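Ellholm Tabletop Manipulation Course 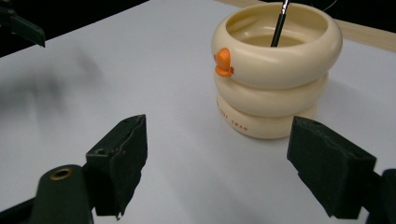

Hajnalka Deák

The Ellholm Tabletop Manipulation Course, usually shortened to Tabletop, is a one-semester student project course in robotics taught at the Ellholm technical college. Students work in small teams to teach a robot arm simple desk tasks, such as putting a pen in a holder or taking it out again, by first doing the tasks themselves with a gripper held in the hand. The course was started by Sándor Veres and is open to second-year students in engineering and computing. It has 25 places.

History

The course grew out of a laboratory module in which students programmed an industrial arm from a teach pendant. Veres, who had run the module for several years, found that most of the lab time went into waiting for the arm to be free. In its last year there was one arm and three lab groups, and some students finished the module having operated it for less than an hour.

Hand-held grippers were introduced as a way for every team to work at once. The first set was built over the summer by Veres and a lab technician, Ákos Fodor, and was ready in August, shortly before teaching began. The old module was kept on the books for one more year and then dropped. Assunta Santoro joined as second instructor when the course was moved from one afternoon a week to two.

Equipment

Each team is issued a pair of hand-held grippers, a camera mount, a laptop and a box of objects. The current gripper, known as the Vass after the street where the college workshop stands, is the third design. The first closed with a bicycle brake lever and was tiring to use. The second had a lighter trigger but its fingers twisted under load, and pens tended to roll out of them sideways.

The fingers are black and faced with a rough, textured padding. The padding is treated as a consumable. Teams replace it when the front faces become too frayed to hold a thin object, and learning to cut and fit new pads is part of the first lab. Fodor keeps the cutting templates, and a team that makes its own is expected to match them closely, as pads of different thickness change how far the fingers have to close.

The camera rides on the gripper and looks forward between the fingers, so the recordings show the table and the objects from the tool's point of view. The same mount is fitted to the arm used at the end of the course.

Objects

The object boxes are put together by the instructors, mostly from ordinary office and kitchen goods. Students may add objects of their own with permission. Pen holders have been used since the first year and remain the standard beginner's task, with a single pen and a white table.

The best known of them is the swan, a glossy cream-colored holder made of three stacked rounded rings, widest at the top, with a small orange bird's head on the side of the upper ring. The word "SWAN" is printed on the lower curve. It is harder to work with than a plain cup. The tapering shape leaves the holder narrower at the table than at the rim, and a finger brought in low can catch under the upper ring and tip it. The cream surface also stands out poorly against a white tabletop, and several teams have reported that the orange head was the feature their trained model depended on most. One team covered the head with paper tape as a test and wrote its final report on the results.

Structure

The semester is divided into three parts. In the first, teams learn to handle the gripper and record short demonstrations. Recordings are checked by another team before they are accepted. Common reasons for sending one back are a finger blocking the object for most of the clip, a hand entering the view, and a start position too close to the holder.

In the second part each team chooses a task and collects data for it. A team must submit at least 60 accepted demonstrations before it can begin training, and most submit more. The class recordings are pooled at the end of the year, and the shared set passed 4000 demonstrations during the fifth year of the course. Later teams may draw on the pool but have to state in their report which parts they used.

The third part is given to training and to trials on the arm. Each team has two booked sessions. Lighting is left as it is in the room – shadows included – and teams that recorded only in the morning have sometimes done badly in an afternoon session. Santoro's lab notes advise recording at different times of day and moving the holder to a new part of the table between takes.

Assessment

Grades are based on a written report, the accepted recordings and a logbook. The result of the arm trials does not count directly toward the grade. Students are asked to explain failures in detail, and a team whose arm never places the pen can still receive full marks. This rule was disputed in the early years by students who thought a working system should be rewarded, and a small prize for the best trial was added as a compromise. The prize is a pen.

Open bench

The final week includes an open bench, when visitors may try the grippers and watch the arm. A short contest is held in which teams move pens between holders by hand, using the gripper only. The record under the present rules is 13 pens in one round, set by a team named Ziston. Drops count against the score, and a holder that falls over ends the round.

Related activities

A student club, Trillance, was founded by Morfudd Prothero after she completed the course. It meets in the same lab on evenings when there is no teaching and works on tasks that are considered too long for the semester, among them sorting a drawer and capping markers. The club maintains the labeling software used in the course and writes the beginner's guide handed out in the first lab. Members of the club also help with the arm trials, where they run the booking sheet and reset the table between attempts.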